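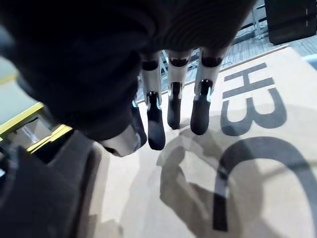 Bemesach Publishes Results of Household and Shop-Floor Chore Trials

BELSIDE, May. Bemesach today released the results of a trial of its Nundska control software on everyday chores. The software completed 27 of 58 chores to the standard set before testing. The remainder were stopped by the operator, ran past the time limit or ended with an item dropped or misplaced.

The chore list was split between household work (picking items up from the floor, clearing a table, folding towels) and shop-floor work (loading totes, moving cartons, wiping down benches). A chore was marked complete only if it finished without a person touching the item or the machine. Partial results were scored as failures.

Results were best on rigid items with clear space on all sides. Towels, bags and thin flat items gave the lowest scores. Speed was also below that of a person on every chore in the list, and Bemesach does not recommend the current release for unattended use.

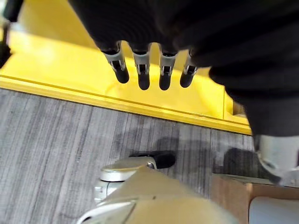 Edges remain a leading source of error. A hand that comes down a short distance off target can meet a rim before it meets the item, and the grip then closes on nothing. With four fingertips side by side above a raised yellow lip, as here, the height of the approach matters as much as its direction. Nundska now checks height separately before the fingers close.

"The software is ready for some chores under supervision and is not ready for a full shift or a full house," said Ksawery Sikora, head of testing at Bemesach. "We are publishing the failures with the rest so that buyers can plan around them."

A second round, named Gilbert, will repeat the full list and add 7 chores with soft goods. Each added chore will be run 500 times. The scoring rules will not change.

The chore list and scoring sheet are available from the Bemesach press office in Belside on request.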